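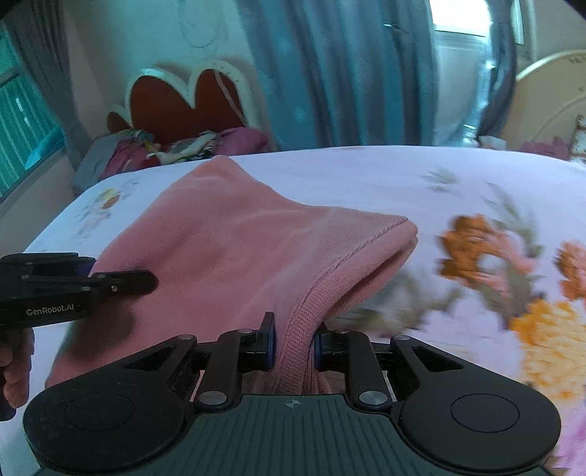

Garment handling with paired hand-held grippers on a knit item.

Equipment Requests for Garment Handling Work: Frequently Asked Questions

These answers apply to groups at the Pascual Institute that plan to buy, lease or borrow equipment for the handling of clothing and household textiles. They replace the earlier guidance note issued by the Equipment Planning Office. Questions not covered here should be sent to Gunhild Brynjólfsdóttir, who manages equipment planning, before a request form is submitted.

Who may submit a request?

Any group leader with an active budget code may submit. Students and visiting staff may prepare the form, but a group leader must sign it. Joint requests from two groups are accepted when one of them is named as the holder of the equipment.

Do we need hand-held grippers, a robot arm, or both?

That depends on the stage of the project. Groups that are still recording how people fold, turn and straighten clothing usually need only hand-held grippers. An arm is normally approved once the group can show which tasks it will attempt and where the arm will be mounted. Requests for both in the same budget year are considered, but the form must state a separate start date for each.

Should hand-held grippers be ordered singly or in pairs?

Most textile tasks need two hands, and the office plans on pairs. A single unit may be ordered as a spare or for one-handed tasks such as picking socks from a basket. When ordering a pair, confirm with the supplier that both units carry the same firmware version and the same fingertip pads. Mixed pairs have caused delays in the past and are no longer approved without a written explanation.

What does the Institute pay for, and what comes from the group's own budget?

The central equipment fund covers the grippers, their chargers and the first set of pads. The group pays for garments, bedding, storage, replacement pads after the first set, and the time of the people who carry out the work. Travel to homes or other sites outside the Institute is also charged to the group.

Is there a spending limit below which no quotation is needed?

Yes. Orders under $2000 may be placed directly through the purchasing system with the group leader's approval. Any order at or above that amount requires 3 written quotations. Dividing a single purchase into smaller orders to stay under the limit is not permitted, and such orders will be returned.

Which suppliers are already set up in the purchasing system?

Wostitz and Kidard are both registered for gripper parts, mounts and cables. Skolov is registered for arms and service contracts only. A group may propose another supplier, but registration takes time and should be started well ahead of the planned order. Registration is handled by Efren Belmonte in Purchasing. It does not mean that the Institute recommends a supplier's products.

How should we budget for fingertip pads?

Treat pads as a consumable. Knitwear, ribbed hems and raised seams are gripped at the edge again and again, and the pads that meet the fabric lose their surface before any other part needs attention. Include one replacement set per gripper for each half year of regular use. Groups working mainly with denim, towels or coarse wool should ask for two. Keep used pads until the next inventory check so that the count can be matched against the order.

How many garments should we plan to buy?

A first collection of about 100 items is enough for most projects. The list should include different weights of cloth, both plain and patterned items, and several with thick bands at the waist or hem, where there may be more than one layer to take hold of. Second-hand clothing is acceptable if it has been laundered. Please record the source, the size and the fiber content from the label where one is present. Garments remain the property of the group and are not entered in the equipment register.

May the work be done in a bedroom or other furnished room?

Yes. Beds are a suitable work surface for folding and sorting, and a group may prefer ordinary rooms to a bench. Printed sheets and mixed bedding may stay in place if the project calls for them. The plan should state the following:

Where the room is, and who has agreed to its use
The hours during which work will take place
How daylight will be managed, including whether curtains will be open or drawn near bright windows
Where equipment will be kept and charged overnight

Work in private homes also requires the standard consent form, signed by an adult member of the household.

How long should we allow between approval and first use?

Allow 6 weeks for gripper orders. Arms take longer, and the supplier's own delivery estimate should be used in the project schedule. Time for unpacking, checks and operator training is not included in either figure. A group should not book rooms or operators until delivery has been confirmed in writing.

What training is required?

Each operator attends one session on safe handling, charging and cleaning, and then completes a supervised practice period using the group's own garments. The practice should cover edge grips, two-handed lifts and the separation of layers in a doubled band. Sessions begin at 9:30 a.m. and places are assigned in the order in which requests arrive.

Can equipment be borrowed before we commit to a purchase?

A loan pair is held by the Equipment Planning Office and may be reserved for up to two weeks. Borrowing groups are asked to report on comfort of the handles, the range of fabrics tried and any item that could not be held. This report may be attached to a later purchase request in place of the technical justification on page two of the form.

Who is responsible for repairs?

Faults within the warranty period are reported to the supplier by Purchasing, not by the group. Please do not open the housings or loosen any screws at the joints, as this may end the warranty. Light scuffs on the outer surfaces are regarded as normal use and need not be reported. Bent fingers, loose pins and damaged pads should be reported the same day.

What happens to the equipment when a project ends?

Grippers and arms paid for from the central fund return to the Equipment Planning Office with their chargers, cases and remaining pads. A group that wishes to keep them for a following project may apply for a transfer, which is usually granted if no other group is waiting.

When are requests reviewed?

The main review is held in November for the following budget year. Requests received after the main review are held on a reserve list and funded if money becomes available. Urgent replacements for broken equipment may be submitted at any time, using the short form.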